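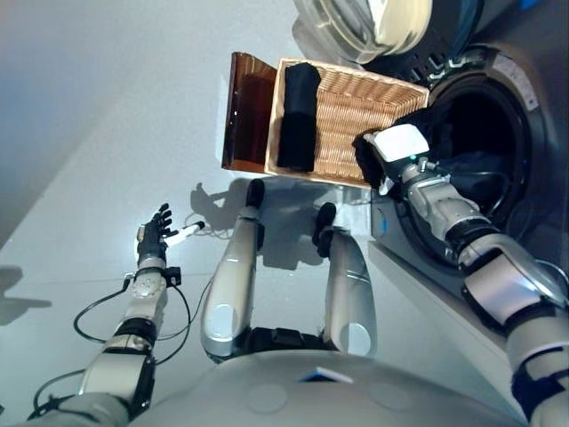
Keith Ashworth 认为,洗衣这门课应当从开门讲起,分类、投放洗涤剂和选择程序可以往后放。他的理由是,学员在家里大多按过启动键,取衣这一步却很少有人认真学过:门一开,抓住什么就往外拽什么,袖子缠着裤腿,袜子留在胶圈里,干净的衣服又拖到地上。本书采纳了这个顺序,第10章先讲取衣和装篮,洗涤程序的选择放在下一章。

# 第10章 滚筒洗衣机的取衣与装篮

## 本章学习目标

学完本章后,应能够:

- 说出前开门滚筒洗衣机开口处各部分的名称;
- 在取衣之前布置好衣篮和周围的地面;
- 按顺序取出深色和浅色衣物,不拉扯、不拖地;
- 取衣后检查滚筒和胶圈,并判断机门应开到什么程度。

本章需要2课时,其中一课时用于操作。操作课前请先阅读第123页的衣物标签对照表,课上不再逐项讲解。

## 10.1 开口处的各部分

前开门滚筒洗衣机的开口由几个部分组成。最外面是机门,通常为圆形,中间是透明的视窗,外面有一圈门框。机门打开后,可以看到一圈黑色的橡胶密封圈,习惯上叫"胶圈"。胶圈的作用是在洗涤时与视窗贴紧,防止漏水。胶圈有褶,褶的下半部最容易存水,也最容易夹住小件衣物、硬币和纸屑。

胶圈再往里是滚筒。滚筒内壁多用不锈钢制成,布满小孔,洗涤和脱水时水从小孔进出。内壁上一般还有几条凸起的提升筋,用来把衣物带到高处再落下。脱水之后,衣物常常贴在内壁上,或者绕着提升筋拧成一团。取衣时感到拉不动,多半是这个原因,应当先把手伸进去松开,再往外取。

机门的开启方向各机型不同,有的向左,有的向右。放衣篮之前先看清机门往哪边开,给它留出转动的位置。门框和视窗比较重,打开后不要在上面搭衣物,也不要用手撑着门站起来,时间长了铰链会变形,门就关不严。

## 10.2 衣篮放在哪里

衣篮应放在开口的正下方或稍偏前的位置,篮边尽量靠近机身。取出的衣物只需越过胶圈往下一放,就能落进篮里。衣篮离机身一远,衣物就要在空中走一段,长的衣物(床单、浴巾、长裤)下端很容易碰到地面。

衣篮的材料没有硬性规定。编织的篮子透气好,适合临时盛放脱过水的衣物,但要检查内侧有没有翘起的断头,免得勾坏针织品。塑料篮容易擦洗,缺点是底部可能积水。带盖或带翻板的篮子,取衣前要把盖子完全打开,并让它朝向不挡手的一侧。

深色衣物和浅色衣物不要混放。已经叠好的衣物如果暂时留在篮里,应当靠一侧码放,叠成窄长的形状,给后面取出的衣物留出地方。潮湿的衣物不能压在已经晾干叠好的衣物上面,这种情况下应另取一个篮子。

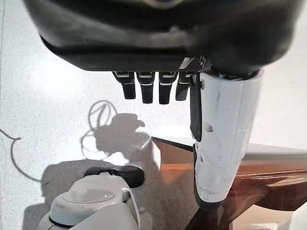 取衣区的地面要在开门之前检查。检查的内容包括积水、散落的衣物和横在脚下的东西。检查时蹲下来看一遍,比站着看更可靠,也顺便确认自己待会儿蹲的位置。浅灰色带斑点的地面不太显脏,毛絮和水渍混在斑点里不易发现,要用干布擦一下才知道;弯在地上的细电线一类倒是颜色深,看得清楚,应当顺手收到墙边,或者至少移出搬篮子要走的路线。人站在光源前面时,影子会盖住一大片地面,影子里的东西容易漏看,可以换一个位置再看一次。

Nirnel 家政培训中心的操作手册把地面检查列为取衣的第一项。手册编写前,中心走访了近2,000户家庭,记录下来的问题里,衣物拖地和搬篮时绊脚都很常见。手册后来由 Katus 公寓的洗衣房采用,贴在每台机器旁边的墙上,内容压缩成一页。课堂练习就按照这一页进行。

## 10.3 取衣的顺序

取衣按以下步骤进行。

1. 确认程序已经结束,滚筒完全停止,门锁已经解开。门锁未解开时不要用力拉门。
2. 把机门开到底。
3. 采取蹲姿或坐在矮凳上,使肩部与开口的高度接近。弯腰站着取衣,时间一长腰部容易疲劳。
4. 先取靠近开口的小件,再取里面的大件。
5. 拿住衣物的一处,往外带出一段,看它是否与别的衣物缠在一起。缠住时先松开。
6. 衣物越过胶圈时稍微抬高,避免在胶圈上来回摩擦。
7. 放入衣篮。大件边取边折,不要整团丢进去。

第5步最需要练习。深色衣物在滚筒里不好分辨,几件黑色的衣服堆在暗处,看上去像是一件。可以用一只手捏住衣物边缘,另一只手沿着边缘往里摸,摸到领口、裤腰或者下摆,就能知道手里是哪一件。照明不足的洗衣间可以备一支小手电,手电不要放在机门上。

浅色的大件布料要注意下端。拿住一角往外拉时,其余部分会从篮边滑出来,搭到地上或者脚边。处理的办法是每拉出一段就收一段,始终让手和篮子之间的布料保持较短的长度。如果布料已经滑出篮边,先停下来把它收回篮里,再接着取。

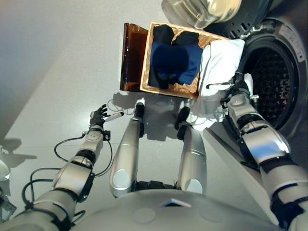

图10-3 滚筒开口处的白色布料与敞开的机门

床单和被套取出后往往裹着别的小件,被套尤其如此。应在篮子上方抖开一角查看,确认里面没有袜子、手帕之类再折叠。被套的开口在洗前就应当扣好,有关做法见下一章"洗前准备"一节。

## 10.4 取衣后的检查

衣物取完以后,用手沿滚筒内壁摸一圈,重点是底部和提升筋两侧。滚筒内壁有小孔,薄的丝袜和衣带偶尔会贴在孔上,看不太出来。然后翻开胶圈下半部的褶,取出夹在里面的东西,用干布把积水吸掉。

机门在使用后应当敞开一段时间,让滚筒内的潮气散出去。家里有幼儿或宠物的,改为留一条窄缝,并关上洗衣间的门。机身上贴有标签的,擦拭时绕开标签,不要用湿布反复擦,上面的型号和编号在报修时要用。

最后搬走衣篮。搬之前看一眼篮边有没有垂下来的衣角,有就塞回去。篮子装得过满时分两次搬。

## 课堂练习

**练习一** 两人一组,一人取衣,一人观察。观察的人记录衣物是否碰到地面、是否在胶圈上摩擦,取完后交换。练习用的衣物由教师准备,深色和浅色分开洗。

**练习二** 在开门之前检查取衣区的地面,把需要移开的物品写在记录表上,写明移到了哪里。

**练习三** 阅读下面的情况,写出处理办法。Lurkden 旅馆的洗衣房在5月更换了机器,新机器的开门方向与旧机器相反,衣篮架仍固定在原来的位置,门打开后正好碰到篮架。篮架暂时不能拆除。

## 本章用语

**胶圈** 机门与滚筒之间的橡胶密封圈。

**提升筋** 滚筒内壁上凸起的条状部分。

**取衣区** 取衣时人、衣篮和敞开的机门所占的地面范围。本书后面各章谈到烘干机时也使用这个词,所指相同。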